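So the budget is done! Or done enough that I've stopped opening the spreadsheet before breakfast, which my wife considers the same thing.

If you're new here, I'm trying to get a small robot to do useful work in an ordinary kitchen, and most of this year's posts will be about spending money on it. Panagiotis Stefanou (who talked me into this, and who I will be blaming by August) is in for half. Between us we have $4000. That sounded like a fortune when we shook on it and sounds like pocket change now.

## Arm first, everything else later

We went back and forth between two arms, the Skilside and the Burnar. The Burnar is prettier and has the longer reach, and I wanted it badly. But the quote didn't include a controller, and once you add one there's nothing left for a gripper, and an arm with no gripper is a very expensive coat hook. The Skilside comes with the controller and a power supply in the same box, so Skilside it is. Panagiotis was right, I was wrong, moving on.

The arm eats more than half the money. I'd rather get that over with up front than buy a cheap one and replace it in a year (I did exactly that with a 3D printer, and I'm still a little sore about it).

## Stuff I forgot the first time

My first spreadsheet had an arm, a gripper and a camera on it. Then I started adding:

- shipping from Sundaram, $97, which I had down as zero
- spare fingertips, 2 sets
- a proper clamp mount, plus something soft to put under it
- cable, cable and more cable
- $100 for whatever breaks in the first month

That last line is the one I'd fight for. Panagiotis wanted to spend it on a nicer camera and I said no!

## Where it's going to work

We're planning everything for the counter and sink at the Dekville place, and I want the measurements settled before I order the mount. Quartz is hard and slippery, so the clamp pads matter more than I thought. I'd also like the arm to reach the bottom of the basin without banging its elbow on the faucet, and that gooseneck is tall.
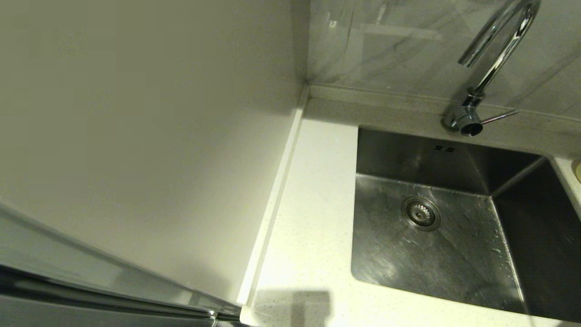 ## Still to buy

- Clamp mount, once I've measured the overhang at the front of the counter
- A splash sleeve for the wrist joint (no idea what these cost yet, so if you've bought one, please leave a comment)
- Soft fingertips for fishing out the drain strainer, which has a tiny knob in the middle
- A lamp, maybe. Brushed steel throws highlights all over the place and cheap cameras hate it

I'll post the final spreadsheet when the arm order goes through.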